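Recording the card pick task

Set the wrist camera to start before the arm moves. The policy needs to see the approach as well as the grasp, and clips that begin with the fingers already in the holder get thrown out in review.

Bring the gripper down open, with one fingertip on each side of the card you want. Close slowly until both tips touch, wait a moment, then lift straight up. If you tilt the wrist early, the neighboring cards come along.
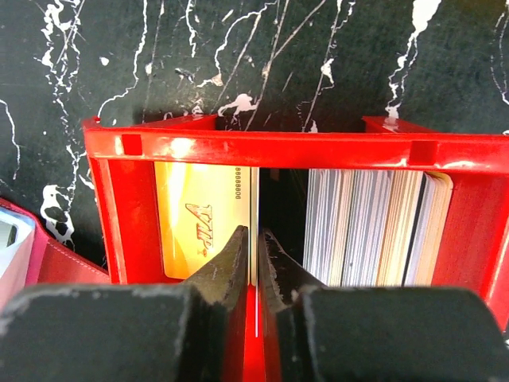

Change the order of the cards every seven episodes. Mix shiny cards with plain ones, and leave a gap in the holder some of the time so the model doesn't learn to expect a full stack. Keep failed grasps, but tag them "miss" in Lukasex before you start the next one.

A full set is 600 episodes, split into batches of 32. The last batch will be short. Upload each batch when it is done. Questions about tags go to Satish Rao.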